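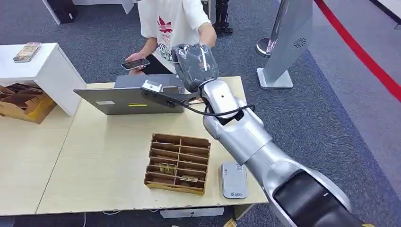 3. Collection of Demonstrations

3.1 Setting and schedule

The demonstrations used in this study were gathered in January at the Isgate site, in a carpeted room arranged for the purpose. Each collection period was supervised by two members of the project staff, Desmond Fitzsimmons and Ezekiel Begay, who shared responsibility for starting and stopping the recordings and for keeping the written log. The target was 200 accepted episodes divided evenly among 12 operators. Operators were recruited from within the institution. None had taken part in the earlier Baptiste collection, and all completed a practice period before any of their episodes were admitted to the training set.

The sorting task required the operator to place small items into the compartments of a divided tray. The handling task concerned soft wrapped items, which change shape when held and are therefore harder to grasp in a repeatable way. The present section is mainly concerned with the second task. The sorting task follows the same recording procedure, and its results are reported separately.

3.2 Recording procedure

An episode began when the supervisor announced the start and the operator brought the hand into its resting position. It ended when the operator announced that the item had been released, or when the supervisor judged that no further progress would be made. Video from the head and wrist cameras was stored together with the joint positions and the commands sent to the hand. All streams were written by the Grosta recorder, which assigns a common time to each sample.

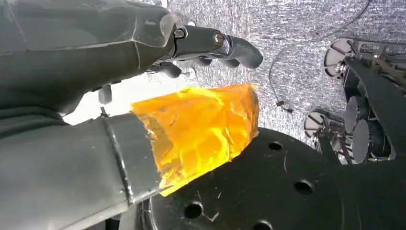

Operators were told to work at a steady pace and to avoid correcting small errors unless the item was at risk of being dropped. This instruction was adopted after the practice period, in which several operators made many small movements before closing the fingers. Such movements lengthened the episodes and gave the learning system conflicting examples of the same approach. Episodes from the practice period were kept in a separate folder and were not used for training.

Between episodes, the supervisor returned the items to their starting area and changed their direction by hand. No fixed marks were used. The intention was to obtain a natural spread of starting positions within the reach of the hand, and the log records only whether an item had been turned over.

3.3 Views from the wrist

The choice of camera position had a considerable effect on what could be learned from each episode. A head camera gives a steady view of the work area, but the hand often hides the item at the moment of contact. The wrist camera remains close to the fingers throughout. Figure 4 shows the kind of view on which the labeling of contact was based.
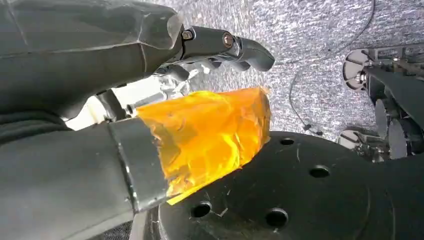 Figure 4. Wrist view from the handling task.

Labels for contact were assigned by one annotator and reviewed by a second. The annotators worked from single images taken at fixed intervals and marked each one as contact, no contact, or unclear. Bright film proved easy to locate against the dark gray fingers and the black disc, although its irregular, jagged edge made its exact outline a matter of judgment. For this reason the annotators were asked to mark a region of the item and to leave its border untraced. Where the two annotators disagreed, the image was labeled unclear and left out of the contact loss described in Section 4.

3.4 Background and lighting

No attempt was made to provide a plain background. The Jindine baseline, with which our method is compared, was trained on images with the surroundings masked, and we wished to determine whether such masking was necessary.

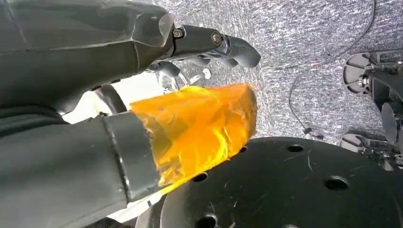

Lighting was left as it was found in the room and was not adjusted between operators. This decision increased the number of images in which part of the view carried little usable detail. In the wrist view, the opening between the back of the hand and the forearm may appear almost wholly white, while the black platform beside it remains dark enough that some of its holes are hard to tell from its surface. Images of this kind were retained. The brightness of each image was varied at random during training, and the same range of variation was applied to both tasks.

Episodes were rejected only when a stream was missing or when the log and the recording could not be matched. Rejected episodes were repeated by the same operator on a later visit. The final set was then divided by operator, with the episodes of 2 operators held back for testing and those of the remaining operators used for training.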